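Household Organisation, Unit 3: Sorting and Containing Small Goods
Brinlow Centre, Wednesday group

Last week we dealt with shelves. This unit is about the level below that, the baskets, trays and stands that hold small items on a shelf or tabletop. Most of the trouble people have with cupboards comes from bottles and cartons standing on their own, two or three deep, with the ones at the back forgotten.

Terms used in this unit

Open container: a basket or tray without a lid. Items go in and come out from above.
Lattice basket: an open container with a grid of holes in its sides. Spills drain out, so put a tray under it if the shelf is painted.
Display stand: an upright holder, often clear, for things that need to be seen. It takes up more depth than people expect.
Free-standing item: anything left outside a container on purpose, usually a carton with a flat base.

Choosing a container

Measure the tallest bottle first. A bottle should stand upright with its neck above the rim, so that it can be lifted by the neck without disturbing what is next to it. If the walls are higher than the bottle, people tip the basket to see in and things fall over.
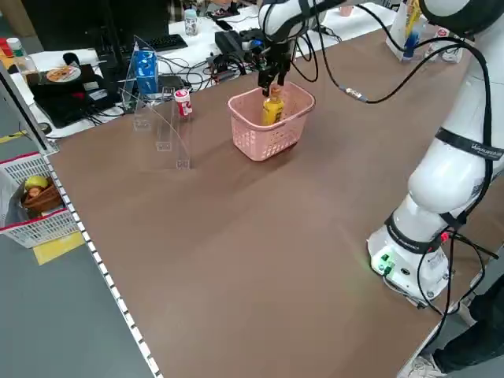

Width matters less. A basket that is too wide can be filled out with smaller bottles, but leave a finger's space between them. Baskets with a rounded rim are easier to carry when full. Check the weight before you lift: a basket holding 16 full bottles of cleaning fluid is too much for most shelf brackets of the kind we looked at in Unit 2.

Cartons do not belong in the same basket as liquids. Stand them at the back, label facing out.

Order of work

Clear the surface and wipe it. Put the empty containers where they will live. Load the tall bottles, then the short ones, then place the free-standing items. Labels go on last.

For next time

Choose one shelf at home and sort it as above. Bring a rough sketch with measurements in millimetres. Reading: the Cosura handout on labels, first two pages.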